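Shrinkage and Shape Change in Knit Garments After Home Laundering

Velimir Mujić and Jin-sol Wang
Textile Science Laboratory, Project Report

1. Background

Most complaints about knit shirts concern fit after the first few washes. Knit fabric is made of loops, and the loops are stretched during knitting, dyeing and finishing. When the fabric gets wet and is moved around, the loops relax toward a shorter, wider shape. The result is usually a loss in length, sometimes with a small gain in width.

A second problem is spirality, the twisting of the body so that the side seams move toward the front and back. Spirality comes mainly from twist in the yarn and is harder to correct than shrinkage. A shirt can be pulled back to size while damp, but a twisted body tends to return to its twisted state after the next wash.

The aim of this project was to compare three drying methods for long-sleeved shirts and to see which one kept the original dimensions best.

2. Materials

Twenty-two shirts were used, all from the Onsri basic line and all bought in the same size. The care label gives a cotton and polyester blend. Detergent was Candico liquid, dosed by weight. Washing was done in a Sorkaveo front loader on the normal warm program.

Before the first wash, every shirt was left on a flat surface for 48 hours in the conditioning room. Shirts taken straight from the package hold fold lines, and these affect a length reading. 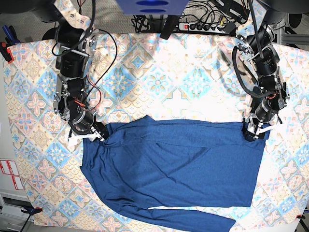
Reference points were marked with cotton thread in a contrasting color. Ink was tried first and dropped, as the lines spread in the wash and could no longer be read to the nearest millimeter. Each shirt received marks for body length, chest width, hem width and sleeve length. Sleeve length was taken from the shoulder seam to the cuff edge along the fold.

3. Method

The shirts were divided into three groups: tumble dry, line dry and flat dry. Each group went through five cycles. After each cycle the shirts were conditioned again and measured by both authors separately. If the two readings differed by more than 3 mm, the shirt was smoothed out and measured a third time, and the median was kept.

Change was calculated as the final reading minus the original reading, divided by the original reading and multiplied by 100. A negative value means shrinkage.

All readings were typed into a Flukano spreadsheet template. The full set came to 1617 entries, including repeats. Entries from one Saturday session were removed - the humidity control in the conditioning room had been switched off overnight.

4. Results

Tumble drying gave the largest loss in body length. Most of it took place in the first two cycles, and the curve was nearly level by the fourth. Line drying gave less shrinkage, but hem width changed unevenly, and the clips left raised points in the fabric. Flat drying gave the smallest change in both directions.

Sleeves behaved differently from bodies. Sleeve length fell in every group, including the flat-dried one. The sleeve is a narrow tube, and handling it while damp pulls it out of line more easily than the body.
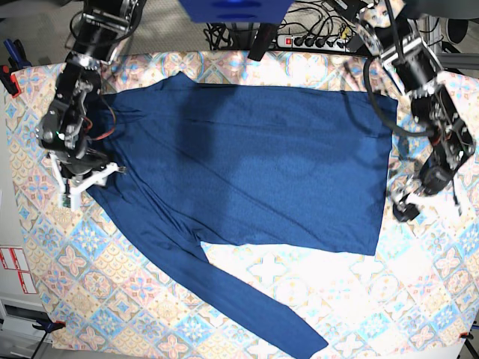 Why measure after every cycle and not only at the end?
Most of the change happens early, so a single final reading would not show when the fabric settled. It would also hide any shirt that shrank and was then stretched back by handling.

Spirality was low in all groups. The difference between drying methods was smaller than the difference between individual shirts, and no conclusion is drawn from it.

5. Sources of error

Hand smoothing is the main one. The two authors did not press with the same force, and the chest readings show a small constant offset between them. A weighted template would remove this. The washer load was also kept light, and a full household load would probably give less movement and less shrinkage.

6. Further work

The tests should be repeated with a pure cotton knit, where relaxation is expected to be stronger. A cold wash series was planned for December but was not completed before the laboratory closed for the break. The marked shirts have been kept and can be used for additional cycles.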